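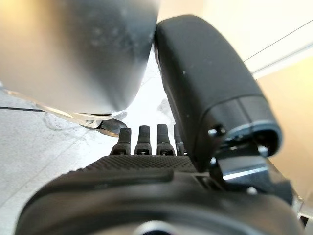

Reading time: 2 minutes

How to re-wax a cotton jacket at home
by Benito Ortuño

My old Plarlow jacket lets the rain in at the shoulders every April, so I do this job once a year. You need a tin of wax dressing (mine is Esent, 100 grams), a sponge, a cloth, a bowl of hot water and a hair dryer.

1. Brush the jacket outside. Then wipe it with cold water only. Never use soap or the washing machine, they take out the old wax.

2. Hang it until it is fully dry. I leave it overnight.

3. Put the open tin in the bowl of hot water. The wax should become liquid, with the colour of weak tea. Change the water if it goes hard again.

4. Work on one panel at a time. Rub a thin layer into the cloth with the sponge, and go twice over the seams, elbows and shoulders. Keep away from the corduroy collar, the pockets inside and the zipper.
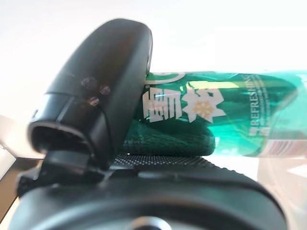
Matte black plastic, close up.

5. Warm each panel with the hair dryer and wipe with the cloth until the grey marks disappear. This step is slow – I need 90 minutes for the whole jacket.

6. Hang the jacket in a warm room, away from other clothes, for one night at least. Two is better.

If the surface still feels sticky after that, you used too much wax. Warm it again and wipe off the extra. A dry patch can be done alone, you don't have to repeat the whole jacket.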